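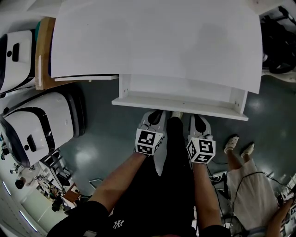 Progress note, hand-held gripper collection, Tultenlow site
To: Murali Chettiar
From: Ashwin Thomas
3 Jan 2020

Short one this time, we lost most of two days to the fault below.

Where we are: 957 episodes recorded, target for this phase is 2000. Shelf tasks are furthest along. Drawer tasks not started.

What went wrong. Left gripper started dropping its pose in the middle of episodes. Playback looked fine, fingers open and close as they should, but the trajectory jumps sideways by a hand's width and then comes back. Harish Namboodiri caught it when the Reron arm tried to replay one of the shelf episodes and drove its fingertips into the shelf lip. Arm stopped on its force limit. No one near it, nothing broken except one finger pad.

Cause, as far as we know: marker cube on the left gripper had worked loose on its mount. Small rotation, enough to throw the pose. Floor glare may be making it worse – the epoxy throws the overhead lights straight back up. Not proven yet.

Damage to the data: 124 episodes pulled. Sreekumar has rechecked them by hand and 70 can be kept. The rest get re-recorded, no extra cost to the grant.

Done so far
- both cubes re-seated and glued, calibration rerun
- replay on the arm now at low speed untill an episode passes the jump check
- cables near the work area to be taped down, power strip moved off the floor. Separate matter but Murali Ramasamy raised it in the safety walk and he's right

Still open: spare mounts from Prerard, ordered, no ship date. Matte floor covering – need your OK on the spend. Phase end stays at June if the mounts come this month, otherwise it slips and I will write agian.

Ashwin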